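Forums > Home & Repair > Walls, Floors & Tile > Skim coat before paint or just sand??

Filed under: drywall, paint prep, rental turnover

dramlow_dan
Ok so quick one. Got the back bedroom empty finally, old textured paint on three walls, somebody before me rolled it on with what must have been a 1 inch nap. Want it smooth. Wife wants it done by March. Do I skim the whole thing or sand it down and prime? Room isn't big. I have a pole sander and zero patience.

plasterpete32
Skim. Don't even think about sanding textured latex, it gums up the paper and you'll be out there buying discs every hour. Two thin coats, wide knife, light sand between. Done.

kettlehouse
Disagree with Pete. Depends how heavy the texture is. If it's just roller stipple you can knock it back with 100 grit and a good high build primer. Did my whole hallway that way, no mud at all. Skimming if you've never skimmed = more sanding than you were trying to avoid.

plasterpete32
High build primer hides nothing once the sun comes in sideways. Seen it too many times. Looks great at noon, looks like the moon at 5 pm.

dramlow_dan
Sun does come in sideways in there. Great.

Also how old is too old for sanding, paint wise? House is older, I've got no records.

Hedvika Šimek
Please test for lead before you sand anything! If the house is pre-1978 assume it's there until a test says otherwise. My landlord sanded a stairwell dry with no mask and the dust went through three apartments. I was sweeping window sills for weeks. Skimming over sound paint makes much less dust, that alone would decide it for me.

kettlehouse
Fair point on lead. I'll give you that one. Mine was a newer build so didnt come up.

tilegrout_924
Smooth pale gray is what I'd go for in there btw, goes with pretty much any floor. Flat or matte finish if the wall has any waves in it, anything shinier will show every one.
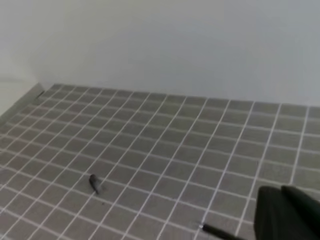

Does the old paint have to come off before you skim?

As long as it's stuck down tight it can stay – scrape whatever is loose, wash the wall, dull the shine if it's gloss, prime, then mud.

plasterpete32
^ that. And wash means wash. Kitchens especially but bedrooms too, hair spray, candle soot, whatever. Mud over grease comes off in sheets.

dramlow_dan
OK leaning skim. What mud? Store had the premix bucket and the bags you mix. The guy at Biswas Hardware said bags, guy next to him said bucket. Very helpful.

plasterpete32
Premix lightweight for skimming. Thin it with a little water till it's like yogurt. Bag stuff sets on a timer and you're new.

kettlehouse
Bag stuff for first coat, bucket for second. Setting mud sticks better and doesn't shrink. Get the 90 minute one, not the 20. He'll be fine.

plasterpete32
He will not be fine. He'll have a bucket shaped rock and a ruined drill paddle.

mudslinger_jo
Lol both of you. I do this for money and I roll it on. Thinned premix, thick nap roller, do a strip, pull it flat with a wide blade, next strip. One wall takes me less than an hour and I'm not fast. Leave the corners for the next day, do one side, let it dry, then the other. If you try both sides of an inside corner wet you just drag a groove in whichever one you did first.

dramlow_dan
Corner tip is gold, would have done exactly that. What about down at the baseboard, pull it or tape it?

mudslinger_jo
Tape it. Pulling old trim = patching old wall. Leave the last half inch and feather down to it with a small knife. Cover the floor too, dried mud on grout is a pain to get off.

kettlehouse
Paper on the floor, not plastic. Plastic is a skating rink once its got dust on it.

dramlow_dan
Ordered a lead test kit, got the primer, getting premix tomorrow. Sorry kettle. Will post when first coat is on.

plasterpete32
👍 thin coats. Thinner than you think

Related threads
Drerholm smooth roller covers – worth the money?
Hairline crack keeps coming back over the door
Ceiling skim, solo, bad idea?
Drulix sanding sponge vs regular paper
Primer flashing through flat gray, help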